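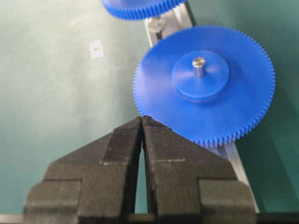

I grew up in a house where the phone lived on the wall and the person who rang you had no idea whether you were home. I mention this to my kids and they look at me as though I'd churned butter. But I've been thinking about it all week, because my cousin Thodoris Liapis has stopped answering texts, and the whole family has gone completely bananas.

He's fine, by the way! He told us beforehand. He moved up to Hitcombe in February, has a veggie patch and a dog with terrible breath, and decided he'd reply to messages once a day, after tea. If it's urgent, ring him. You'd think he'd joined a cult. My aunty rang me 5 times the first weekend to ask if I'd heard from him (she did not, at any point, ring him).

I was on her side to begin with. I'm a fast replier and I've always been a bit smug about it. Someone sends me a photo of a couch they're thinking of buying and I'm straight back with an opinion on the colour before they've left the shop. I thought of it as good manners, the same as holding a door. Then I went looking through my phone one night and found I had 207 unread messages in a single group chat about a barbecue. The barbecue had already happened. I'd been there. I'd brought the potato salad.

So I had a go at Thodoris's way for a fortnight, and I was hopeless at it. I lasted until morning tea on the first day. My mate Kha Nông, who drives the Amstead bus and can't touch her phone for hours at a stretch, thought this was the funniest thing she'd ever heard. She reckons most questions have sorted themselves out by the time she gets to the depot. Somebody's found the keys, or somebody else has picked up the milk, and all that's left for her to do is send a thumbs up.

I still think there's something a bit selfish in it, mind you. It's all very well being serene in your garden while other people wait to find out if you're coming for Christmas. My aunty is seventy-eight and a quick reply is how she knows you're alive, and I don't think she should have to change just to suit the rest of us. I told Thodoris so, on the phone, and we ended up talking for an hour and a half, mostly about the dog. I can't remember when we last did that. We'd sent each other roughly 2,000 messages over the past few years and I hadn't known he'd had his knee done.

I've gone back to texting, mostly. The barbecue chat is muted. And my aunty has finally rung Thodoris, who was up a ladder and didn't hear it, so she rang me.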